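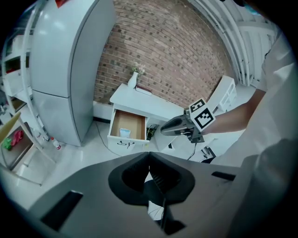 Posted by keltelau_dan, July 13, 2025

We have the Gendley hand-held gripper kit on trial and have to decide by August whether to keep it. It comes as two grippers, each with its own marker cube. Drawers are my main test, like the one pulled open on the white cabinet with the package in it. The jaws feel fine to me. The cables bother me. Has anyone run this kit for longer?

plutina_user: Had it for two months. Grips are solid. I tape the cables to my forearm and forget them.

arne_w: Disagree on solid. A trigger on mine got sticky after 326 recordings. Bakilana swapped it, but it took 8 days.

keltelau_dan: Which trigger, left or right?

arne_w: Right. 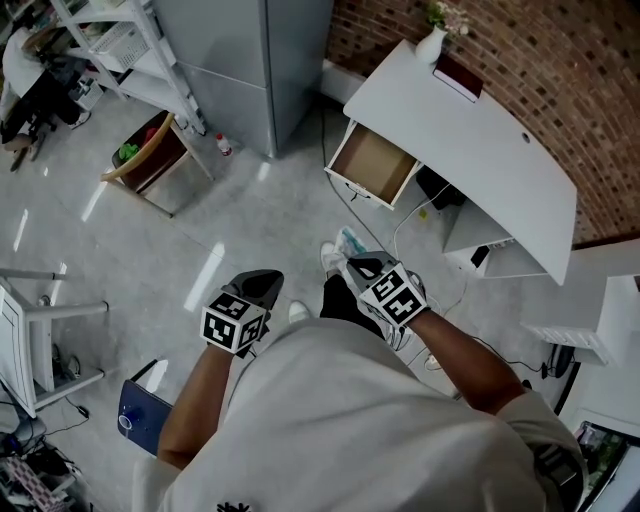

One gripper in each hand, marker cubes on top.

plutina_user: Bend like that all afternoon and your back will complain before any trigger does. Raise the work if you can.

arne_w: Depends what you record. Low drawers are low drawers. I would still ask for a spare trigger in the quote.

keltelau_dan: Asked. They want extra for it. Leaning toward keeping one kit and not ordering the second.

Comments

Hiếu T.: Does the price include the software?

keltelau_dan: First year only.

D. Spanos: We sent ours back. Too heavy for the smaller people on our team.

Contact | © 2025 Plutina Forum | Back to top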